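4.2 Arranging soft furnishings

Of the household chores considered in this study, straightening a sofa was the one our reviewers most often assumed to be solved. It requires no tools, involves no liquids, and carries little risk of breakage. The results do not support that assumption. Across 495 attempts in the furnished apartment at Bruketti, the two-arm platform left the cushions in an arrangement that raters accepted in 22 percent of cases. The same platform cleared a dining table of rigid dishes at a rate of 65 percent under the same time limit.

Herrera's earlier grasp planner, which we adopted without changes, treats each object as a closed surface with a fixed outline. A cushion has no such outline. Its corners fold when pressed, its filling shifts when it is lifted, and its printed cover may be mistaken for a set of separate objects. The last problem was more common than we expected. With plain covers the vision module found the correct boundary in most trials, but with large floral prints it tended to place the edge along a line in the pattern, and the gripper closed on the middle of the fabric.

A second source of failure was contact between neighbors. Cushions on a sofa are seldom placed apart; they lean on one another and overlap. Moving one disturbs the next, and the planner had no means of holding a neighbor still while it worked. Solberg proposed pushing with a flat gripper before any grasp was tried. This reduced the number of cushions dropped on the floor – the most frequent complaint from raters – but it did little for the final arrangement.

People handle the same task with both hands in different roles. One hand presses flat against the face of the cushion and steadies it, while the other goes under the lowest point and takes the weight (Figure 2).

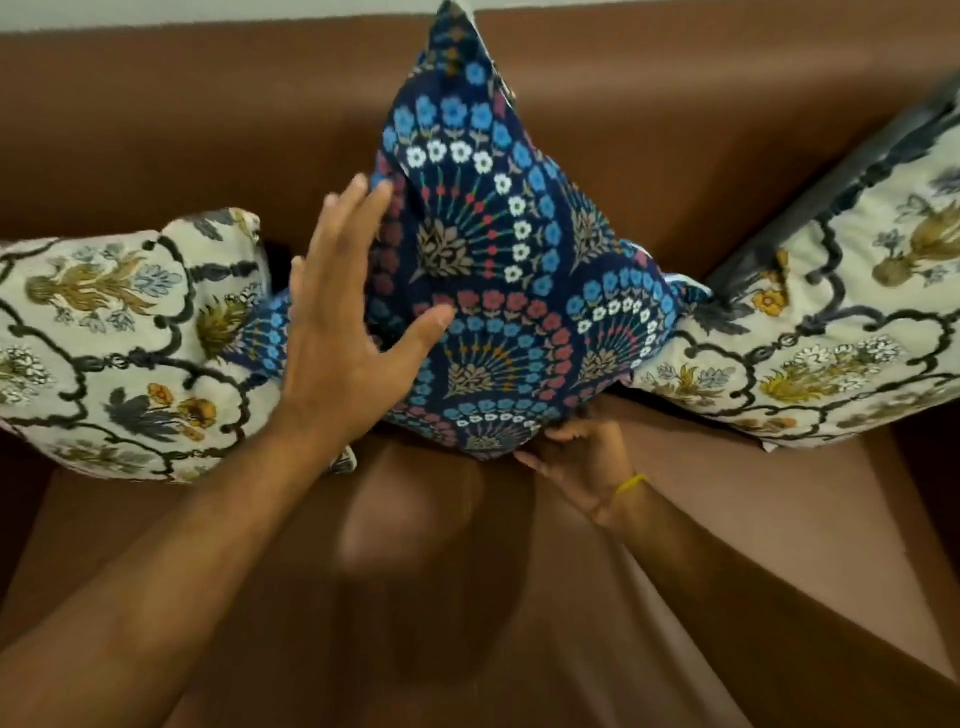 Figure 2. Two-handed placement of a patterned cushion between two others on a sofa.

Neither role calls for a firm grip. The supporting hand needs only a small upward force, and the flat hand corrects the tilt as the fabric gives way. Our platform could perform each motion alone, but its controller did not allow one arm to respond to force felt by the other. We consider this a limit of the software, as the arms themselves are strong enough and have sufficient reach.

For these reasons we do not regard sofa arrangement as ready for unattended use in the home. The trials described in Section 5 repeat the task with a shared force controller and the same set of covers.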